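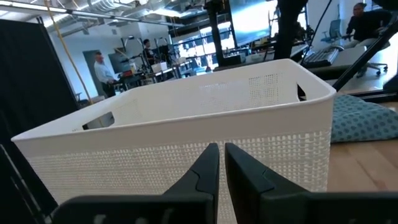 Lindiwe Lekota

Search this site Search

Dear friends at Prorholm,

Thank you again for your patience with us through the spring, and for the kind note you sent along with the second payment. I have been meaning to write since December, and you will have to forgive me if this runs on a bit, as there is a good deal to tell.

The Ikusness linen and basket project has now sent out almost 300 household sets, and we have 43 families still waiting for theirs. You may remember that we argued for a long while over what the linens should go home in. Cardboard was cheap but it sagged, and the drawstring bags were lovely and far too small. We have settled on the white plastic basket, the one with the solid rim, the little square openings down the sides and a handle cut into each end. It wipes clean, it lets the air through, and people go on using it long after the cloths have found their way into a kitchen drawer.

The cloths have been the slower part, I'm afraid. The teal ones with the small dark dots are everybody's favorite (mine too!), and we fold them flat and set them beside the basket on the table before anything goes in, so that whoever is packing can check for pulled threads first. Ngcobo sent us 2 bolts that were a shade too green, and they were very good about taking them back.

As for money, we are a little under on baskets and a little over on thread and delivery, and I would like your blessing to move the difference across. We would also like to hold back 20 sets for the Trilletti apartments, where the move-in date keeps slipping.

I will send the receipts separately once I have them in order. Do come by some afternoon and fold a few with us.

With warm thanks,
Lindiwe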